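Talk notes – moving Troltus off the old front end, one route at a time

Slot is 26 minutes plus questions. Don't read the slides out. Water on the left.

Opening. Ask for hands: who has a jQuery plugin in production that they're afraid to open? Keep hands up if you wrote it. Wait for the laugh, move on.

Say what Troltus is, fast. Booking dashboard, internal, used all day by people on the phone. Old code: server templates, jQuery, a homemade event bus. 43 screens. No tests on the front end, a few on the API. 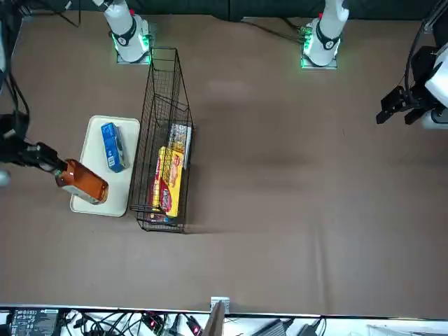 Notes by Idris Calloway
Front-end lead, Sodgate

Why we didn't rewrite. We tried once. Branch lived for months, main kept moving, merge was hopeless. Say it plainly, don't make it a war story, there isn't time.

What we did instead – router in front, new app and old app side by side. Each route belongs to one or the other. A config file says which. Flip a line, deploy, screen moves over. Flip it back if it goes wrong. (It went wrong. Twice on the calendar screen.)

SHOW the config file slide. Leave it up. People want to photograph it.

Shared stuff is the hard part:
– login session: keep it in the cookie, both apps read it, neither owns it
– the header: built once as a web component, droped into both
– CSS: old global styles leaked everywhere, we scoped the new app and lived with some ugly overrides

Picking a framework. Keep this SHORT. Someone will ask why not the other one. Answer: three of the team knew this one already, and that was most of the decision. We built the same screen in two of them over a couple of weeks, looked at the code together, picked. Bundle size was close enough that it didn't matter for an office network.

If somebody brings up benchmarks: ours were all about tables. Long tables. The Bouazza account has 700 rows on its default view and that was the page we tested on. A to-do list demo tells you nothing about that.

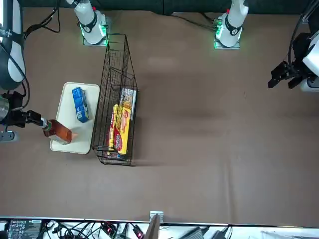 Part two: state, and where we put too much of it

First version had one global store. Everything went in. Open dropdowns, half-typed search text, everything. Typing in the search box re-rendered the sidebar. Show the profiler slide, let them look at it for a sec.

Rule now: server data goes in the query cache, form data stays in the form, anything that should survive a refresh goes in the URL. Global store is down to the user, the locale and the feature flags.

URL one is worth slowing down for. Support people at Claltdale paste links to each other all day. Old dashboard lost the filters every time. Putting filters in the URL was an afternoon's work and got us more thank-you emails than the entire rest of the migration.

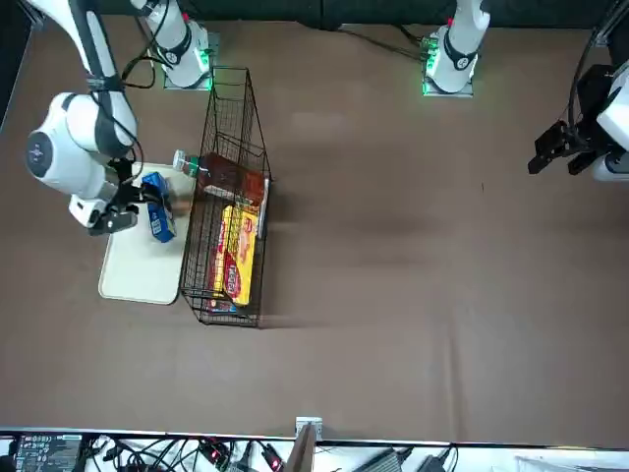 Component boundaries next. We had a Modal with 19 props by the end of the first quarter, every team adding one more boolean. Slide with the full prop list, read out two or three of the worst ones. Split it: a shell that handles focus and the escape key, and the content passed in as children. Way to explain it out loud – the black wire basket and the carton. Basket is only wire and an open top, it has no opinion about what goes in it. Shell should be like that. Then the before and after code, and point at the deleted lines.

Testing. Be quick here. Browser tests on the money screens, written against the OLD version first, then run on the new one unchanged. Only trick is to select by role and label so the markup can change underneath. Found bugs in the old app too, we kept a couple of them on purpose because users relied on them.

If running late, skip the lazy loading slide, go straight to what we'd change.
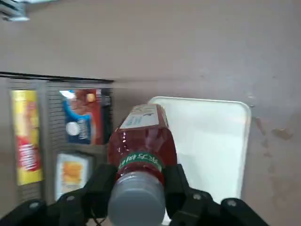

Last changed: July, after the dry run

What we'd change:
– start with a boring screen. We started with the calendar, bad idea
– type the API responses on day one, not halfway thru
– set an end date for the old app and tell people what it is

Where it stands: last few screens still on the old side, mostly reports. Nobody is in a rush to move them and I'm fine saying so.

Questions. Likely ones: server rendering (no, it's behind a login), micro front ends (sort of, two of them, please don't ask for more), accessibility (keyboard got better, the date picker is still poor).

Put the repo link slide back up while people ask.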